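Workshop Tips: Setting Up a Rack-Loading Job on the Kustik Two-Arm Kit
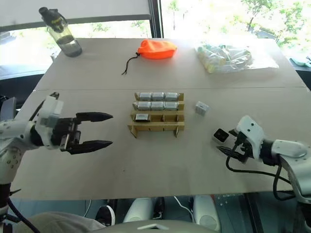
Kustik arms at the bench, cardboard rack between them.

Killian Marchal, June 2021

The Kustik kit rents at 600 a month with 16 hours of remote support. These notes cover small-part racking only.

Place the rack midway between the arms and teach the far row first. A finger reaching over filled near slots will clip them.

Cardboard racks are fine for trials. Tape the base down at the corners. Once the slots go soft the parts lean, and the grip point drifts by 2 mm or more. Replace the rack then; do not re-teach.

Shiny parts confuse the Kustik vision setup under side light. Pull the shade before calibrating and leave it at that height for the whole run.

Leave slack in the gripper cable. Turn the wrist through its full range by hand, power off, and watch the plug for strain.

Keep bags and bottles on the far side of the table, outside the taught reach. Drawstrings count.

Wipe the fingertips with a dry cloth between batches. Flunska sells replacement tips; ours were changed at 2,000 cycles.

Weak points: the manual skips cable routing entirely, and the release speed is set too high from the factory. Benoît Hervieu runs his at half. Same here.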